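Folding with hand-held grippers: your questions answered
Updated 11/22/21

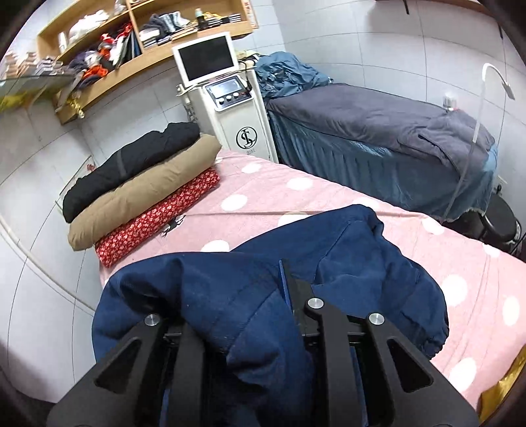 The Adinen project teaches robot arms to handle clothes by learning from people. We've had a lot of mail since the first results went up, so we've gathered the questions that come up most.

What's the basic idea?
A person does the job with a gripper in their hand, and a camera on the gripper records it. No robot needed at that stage! The policy is trained on those recordings and then runs on an arm fitted with the same fingers.

Why jackets?
They're hard. A quilted jacket bunches up, hides its own sleeves and never lands the same way twice. We love them.

How much data did you use?
400 demonstrations, collected in 68 different rooms. We favour real, cluttered rooms over a tidy lab bench — more on that in the Killen notes.

Does the variety of rooms matter?
Yes, and this is the result we're most excited about. With the same number of demonstrations taken in only five rooms, the policy did far worse in places it hadn't seen.

How was it tested?
We ran 172 trials at our Dukstead site, all with garments left out of training.

What still goes wrong?
Dark fabric on dark fabric, mostly. Zippers too. The Fahmy fingertips grip thin cloth nicely but can let go of thick padding.

Can I get the data?
We're aiming for December. Code will come first, with the recordings to follow once they're checked.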